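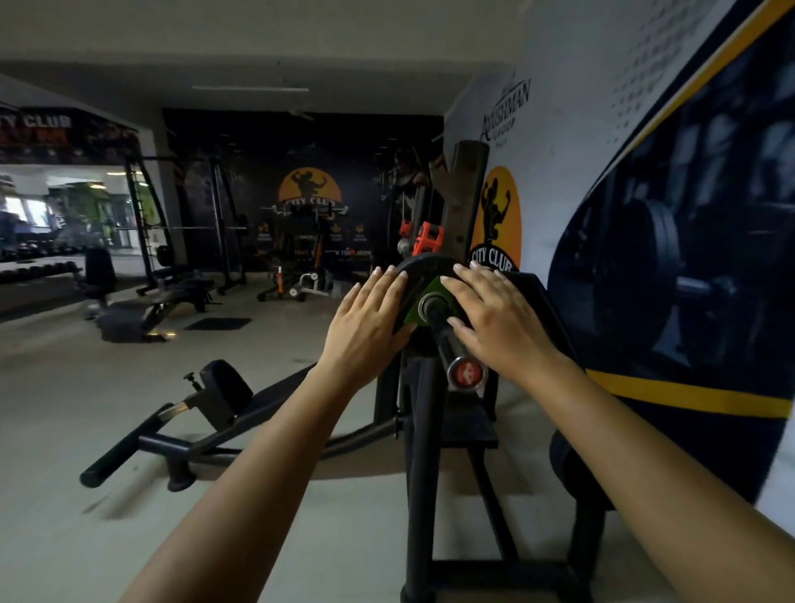

Shireen Khumalo would have the plates stay on the machines between sets and be stripped only at closing, since in her view the sleeves wear faster from loading than from lifting. I disagree, and we went over it again at the front desk this morning before I started.

Sunday, December 22, 2024

Plate-loaded row first. Plate on with both palms flat on the face, pushed along the sleeve until it stops against the shoulder. Green hub, red end cap on the sleeve. With the sleeve angled the plate has less tendency to creep outward under load, but I still want it seated fully before the first rep. A gap at the shoulder shifts the load outboard and gives a slight knock at the bottom of the stroke. Collars went back on their place on the frame afterward.

Chest pad one notch closer than last week. Previous setting left my elbows short of full extension. Corrected.

Work: 4 sets, last one stopped 2 reps early when the left shoulder began to hike. Rest was kept even by the wall clock. Grip gave no trouble. Lower back quiet throughout, which I put down to the pad – the free bar row in the same slot had it complaining by the second set.

Pieter Cele asked to work in and loads one side fully before touching the other. On this machine it makes little difference. On a bar in the rack it does, and I said so.

Stripped everything at the end, heaviest plates to the lowest pegs. Two were on the wrong tree and I moved them. Shireen's point about wear may hold for the coating. I will look at the sleeve finish in January and write down what I find.

To do: new chalk, tape for the right thumb, ask Lizelle about holiday hours.

Recent entries
Pad height and elbow travel
Cable row or machine row
Shoulder notes, continued
Where the small plates go

This site uses cookies to remember your settings. Accept | Decline

Contact | © 2024 Training Diary | Back to top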